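Retention Schedules Should Be Written by the People Who Have to Find Things

Hongjun Tan
February 6, 2025

Most small organizations keep records on the basis of a retention schedule: a table that lists categories of documents, the period each must be kept, and the action to take at the end of that period. The table is usually supplied by an outside adviser or copied from a larger body in the same line of work. My argument is that the usual table is built on the wrong unit, and that the error costs more than most managers suppose.

The unit in question is the document type. A schedule will say that invoices are kept for one period, contracts for a second, and correspondence for a third. The categories are drawn from law and accounting, where they make sense. They make much less sense at the shelf. A person looking for a record is almost never looking for "correspondence." They are looking for whatever explains why a pump was replaced, or why a tenant was given a credit, and that explanation is spread over a letter, two invoices, a signed change order and a page of notes. A schedule organized by type pulls these apart and destroys them at different dates.

I spent part of January going through the schedule used at Paucar, a property services firm that manages commercial buildings and has kept its own paper since it was founded. The schedule has 138 lines. The lines are not badly written. Each has a period, a citation and a responsible office. The difficulty is that a single repair job can touch 6 of them, and the shortest period in that group governs what the rest are worth. Once the notes are gone, the change order is a signed page with a number on it and no account of what the number bought.

The standard reply is that the organization has no duty to keep the notes. I accept this. A duty to keep and a reason to keep are separate questions, however, and the type-based schedule answers only the first. It then gets applied as though it had answered both. Staff who would have kept a complete job file for their own use are told that they are out of compliance if they hold part of it beyond the listed date. They respond in one of two ways. Either they discard the part and lose the use of the whole, or they keep the file somewhere the schedule does not reach. The second response is the more common one in my experience, and it produces a private archive with no index and no end date.

A schedule built on the event, or the job, or the case, avoids most of this. The rule would state that a file opened for a given piece of work is kept as a single body for the longest period that applies to anything in it, after which it is reviewed and destroyed as a single body. The number of lines drops sharply. In the draft I prepared for Paucar it came to around 50, and a good share of those dealt with personnel and tax matters that were never part of the problem.

The objections to this approach are serious and I will take them in order.

The first is volume. Keeping everything in a file for the longest applicable period means keeping more paper for more years. This is correct, and the amount can be estimated beforehand by weighing or measuring a sample of closed files. What the estimate has to be set against is the labor of separating files by type at closing, and again at each later destruction date. That labor seldom appears in any budget. It is done in odd hours by people with other titles. At Paucar, a file closed under the old schedule was handled at closing and then once more for every distinct period it contained. Under the event rule it is handled at closing and at the end. Storage is cheap in comparison with attention, and a records room fills at a rate that can be planned for. 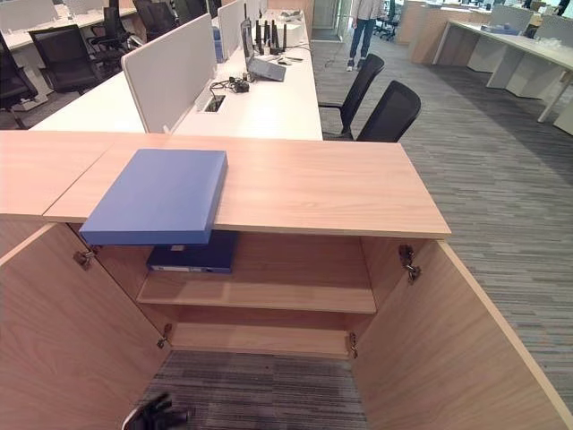
The second objection concerns privacy. Some documents have a maximum period as well as a minimum one, and holding them longer inside a job file would breach a rule or a promise. Medical notes and background checks are the usual cases. I do not think this defeats the event-based schedule, but it does require an exception, and the exception should be handled at the point of filing. A document with a maximum period should never enter the general file. It should go to a restricted series of its own, with a reference sheet left in its place that gives the date and the series. The sheet carries no protected content and can stay with the file until the end. Type-based schedules handle the same problem by relying on someone to open a closed file years later and remove the right page. I have checked closed files against that expectation and the page is generally still there.

The third objection is legal discovery. Counsel will sometimes advise that the less an organization holds, the less it can be asked to produce. This is sound advice as far as it goes. It assumes, though, that the organization really does hold less, and I have described above why it often does not. An office that has destroyed its official copy and retained an unofficial one is in a poor position: it must produce the document if the document is found, and it must also explain why the schedule was not followed. A shorter schedule that people obey is easier to defend than a strict one that they work around. Counsel should be asked about the second situation as well as the first.

A fourth objection is sometimes raised by software vendors and I find it the weakest. It holds that the question is out of date – once records are scanned and tagged, any grouping can be produced on demand, so the unit of the schedule no longer matters. The grouping can be produced only from what has been kept. If the notes were deleted at the end of their own period, no query will bring them back. Digital systems apply a type-based schedule more completely than any clerk could, and they do so on the day the period expires. Jasta, a storage contractor that Paucar used for its scanned material, ran such a deletion on schedule and without error. The result was a set of job files in which every invoice was present and no file could be read from start to finish.

There is also the matter of who writes the schedule. In the usual arrangement the draft comes from finance or from counsel, and the people who retrieve records see it when it is final. The order should be reversed. Retrieval requests are the best evidence available of what a record is for, and few organizations log them. I recommend a plain log with 3 columns: what was asked for, where it was found, and how old it was. A year of such a log will show which files are opened after closing and which are not. It will also show the requests that failed, and these are of greater value than the ones that succeeded. Finance and counsel can then set the legal minimum for each class of file, which is their proper part in the work.

Labels deserve a short comment. The label on a binder or box should carry the name of the file, the date of closing and the date of review, written in full. Codes that refer to a line in the schedule should be avoided. A schedule is revised every few years, its lines are renumbered, and a label that reads 4.12(b) then points to nothing or to the wrong thing. Skarkel, a smaller firm that Paucar acquired, had used line codes through two revisions. Its boxes could be sorted by anyone holding all three versions of the schedule, and the earliest version had itself been destroyed in accordance with the second.

I would add one limit to what I have argued. The event-based schedule works where the work comes in events. A repair, a claim, a lease and a hiring round all open and close. Some functions do not. Payroll runs without a break, and so does routine monitoring of equipment. For those series a period measured from the date of the document remains the sensible rule, and forcing them into files would create boundaries that have no meaning. The Stostari building, where Paucar logs boiler readings on every shift, is a fair instance. Those logs are best cut by calendar year and kept for a fixed term. When a reading becomes relevant to a repair, a copy should be placed in the repair file and should follow that file from then on, while the original stays in its series and is destroyed with the rest of its year.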